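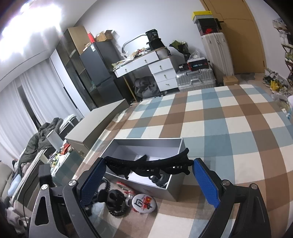
Left the hotel in Garkov at 4 a.m. for a bus that the ticket says leaves at 5, the website says leaves at 6, and the man asleep in the ticket booth has no views on at all.

It is the 5. Or it's the 6 running early. Either way I am on it, in seat 30, which is the one over the wheel.

The driver is called Miloslav Ševčík. I know this because it's on a laminated card above his head, next to a card forbidding conversation with the driver. He has been talking to the woman behind him since we pulled out.

For those who asked: no, there is no train. There was a train. People here tell you about it the way people back home tell you about a good sandwich place that closed.

Paid 700 for the ticket and another 30 for my bag, which got its own paper ticket and, as far as I can tell, a better spot than mine.

First stop, Charvát. Population one kiosk. Coffee comes in two sizes, small and no lid. I had the no lid. The road after Charvát is not a no lid road.

Pants update: they were tan.

My guidebook calls the next part "an unforgettable climb." The sign at the top says 2147 meters. What I saw of it was fog, then the back of a truck, then more fog, and then Miloslav passing the truck.

The guy across the aisle, Mervin Penner, is from Manitoba and has done this trip three times on purpose. He says July is when you want to come. I asked why he's here in February, then. He offered me a boiled egg.

I ate the egg. It was a very good egg.

Stopped for nearly an hour so everyone could get off and look at a tire. Lots of opinions. A passenger in a suit kicked it, and we all got back on.

Lunch in Fosero at the only place open. I pointed at what I thought was soup on the menu. It was the name of the owner. He came out and shook my hand, so that's one friend made, and then he brought soup anyway.

Kulap Kongkaew, if you're reading this, you told me it was "a quick hop, two hours tops." I'm in hour nine. We will be discussing your other recommendations.

Onel at last, in the dark. My room was booked under Rogelio Buenaventura, who I'm not. The clerk looked at my passport, looked at the screen, and asked if I would mind being him until morning.

He has breakfast included. I don't mind at all.

Bus back is at 5. Or 6.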